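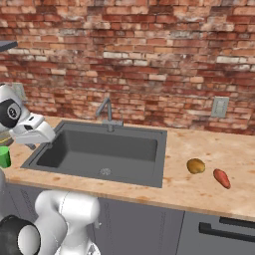

About Kornonow

Kornonow is a small amusement park on the seaward side of Hudetthorpe, with one wooden rollercoaster, one log flume, a carousel that predates everybody who works on it, and a dodgem hall that smells the way dodgem halls do. We open from spring until November. After that the wind takes over and charges nothing for admission.

How we got here

Lautaro Gallardo bought the site from a boating firm that had run out of interest in boats. It came with a lake, a ticket hut and a herd of fibreglass hippos, which the sellers had promised to collect. The hippos are still in the lake. We have repainted them several times and they now have a fan club, whose newsletter is better than ours.

Lautaro ran the park until his knees objected, and his daughter Milagros Gallardo has run it ever since. She started on the candyfloss counter, moved to the flume and was sacked by her father once, for a fortnight, over a disagreement about bunting. She won't say who was right. The bunting is up.

The rides

The Aravena is our wooden coaster and the reason most people come. It isn't the tallest in the country, or in the county if the people at Dornville are telling the truth about theirs, but it has a second drop that makes grown adults say things they later have to explain to their children. Hipólito Sepúlveda walks the track every morning before opening with a hammer and a flask. If he isn't happy with it, it doesn't run, and you will find it no use asking him when it might.

The flume will get you wet. We mention this on four signs and the back of the ticket, and we still get letters.

For smaller visitors there is Hippo Harbour, where the boats go at the pace of a polite queue, and the teacups, which don't.

People in costume

Three characters wander the park in season: Captain Mudge, Mrs Mudge and a heron. They are played by people on wages, in hot suits with very poor visibility, and they have the same right to a decent day's work as the rest of us. Ask before you hug. If the heron steps back, the heron means it. Each character walks with a host in a yellow jacket, and the host may end a meeting early without giving a reason. Anyone who pulls at a costume, or grabs the person in it, will be walked to the gate by Patricio Cabral, who looks after the gate and has heard all the jokes.

We put this in writing after listening to our own performers, who had been too good-natured about it for too long. Most visitors never need telling.

Numbers, for those who like them

On our busiest day we let in 1,539 people, which was too many. The chip queue reached the carousel and went once round it. We now keep the advance tickets to 600 a day outside the school holidays and would sooner disappoint you on the website than in the car park.

Twenty of us work here all year. In summer there are a good many more, mostly students, several of whom have come back after university with excellent degrees and a fondness for operating the dodgems.

What we don't do

We don't sell queue-jumping passes. We looked into it, and Milagros pointed out that she'd be the one standing in the queue explaining it. We don't do fireworks either, out of regard for the donkeys next door — they made their feelings known the one time we tried.

Working with us

Seasonal jobs go up on the noticeboard page after New Year. Nicanor Villalba reads every application himself and would like it known that "I am passionate about rollercoasters" is not a qualification for the cash office. Host and performer jobs come with paid training and proper breaks, and the performers have a changing room with a door that locks.

Finding us

Take the coast road out of Hudetthorpe and follow the brown signs until they stop, then keep going. The last one blew down and the council is considering it. Buses stop at the main gate in season. Dogs are welcome on leads everywhere except on the rides, a rule we had hoped was obvious.

Page last updated 2021-12-09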